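Hinirham Stoneware Serving Bowls and Platters

Back in stock from May. All sizes, three glazes. Please read the care bit before you order, we get the same questions every week.

The Hinirham range is our everyday serving ware. Heavy enough to stay put on the table, plain enough to go with whatever plates you've got already. Fired at the Davton works, glazed inside and out, foot ring left bare. Good for salads, roast veg, pasta, bread, fruit, a trifle if you must.

What's in the range

Small bowl - dips, olives, nuts. Holds 400 ml to the brim, a bit less if you want to carry it.
Medium bowl - side salad, rice, new potatoes. 17 cm across.
Large bowl - the one most people start with. Does a main salad for a family with seconds.
Oval platter - fish, cold meats, cheese. Low rim, easy to get a knife under things.
Round platter - cakes, tarts, flatbreads. Flat in the middle, so a cake sits level.

All stack inside each other except the platters, which stack on each other. The oval won't sit on the round, it rocks. Store them seperately.

Glazes

Chalk - off-white, matt. Shows cutlery marks more than the others, see Care.
Moss - green, gloss. Pools darker at the bottom of the bowls.
Slate - blue-grey, satin. Our best seller by a mile.

Glaze varies from piece to piece and from batch to batch. If you're adding to a set you bought from us before, put the batch letter in the order notes (stamped on the base, next to the Hinirham mark) and we'll match it if we can. Can't promise. Moss is the one that shifts most.

Small pinholes or specks in the glaze are normal and not a fault. Chips, cracks or a wobble on a flat surface are a fault, send us a photo and we'll swap it.

Use

Dishwasher safe, top or bottom rack. Leave a gap between pieces so they dont knock.
Microwave safe, but the bare foot gets hot. Use a cloth.
Oven to warm only, 80 degrees at most. This is serving ware and won't stand up to baking. If you want to bake and serve in the same dish look at the Hiebert oven range instead, different clay altogether.
Fridge fine. Freezer no.
Never hob, grill or barbecue.

Don't take a bowl from the fridge and fill it with boiling pasta. Let it come up to room temperature first, or run it under the warm tap for a minute.

Care

Grey marks on Chalk are metal from knives and spoons, left on top of the glaze. Cream cleaner, damp cloth, small circles, rinse. Comes off nearly every time. No wire wool on any of them.

Beetroot, turmeric and tomato can tint the bare foot ring if it stands in a puddle of the stuff. Doesn't affect use. Soak overnight in warm water with a spoon of bicarb.

Rough foot ring scratching your table? Rub it over with fine wet and dry paper, or stick felt pads on - take them off before the dishwasher.
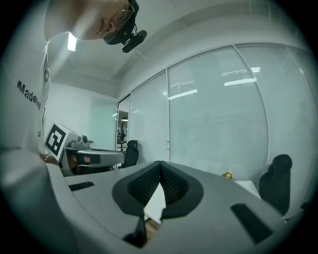

Sets and prices

Single pieces are priced in the drop-down. Sets work out cheaper:

Starter set - small, medium and large bowl, one glaze. £84.
Table set - all three bowls plus both platters. Price shows when you pick your glaze.
Mixed glaze sets - yes, same price. Choose "mixed" and tell us in the notes what you want in what.

No gift wrap at the moment, sorry. Plain card boxes, brown paper inside, no plastic. You can add a message at checkout and we'll leave the price off the slip.

Delivery and returns

Orders in by 2 pm go out the next working day. Platters are packed flat in their own box, so a table set may turn up as two parcels, not always together. Wait a day before you ring us.

Collection from the Mivville shop is free. Bring your order number, and something to carry it in, the large bowl is a lump. Parking round the back.

Breakages in the post - keep the box, take a picture of the box and the piece, email both. We replace, or refund if that glaze has run out. Changed your mind? Unused, in the original packing, you pay the postage back.

Seconds

We sell seconds in the Mivville shop only, not online. Mostly Moss, mostly small bowls. Stock changes all the time so please don't ring to ask whats in, just pop by.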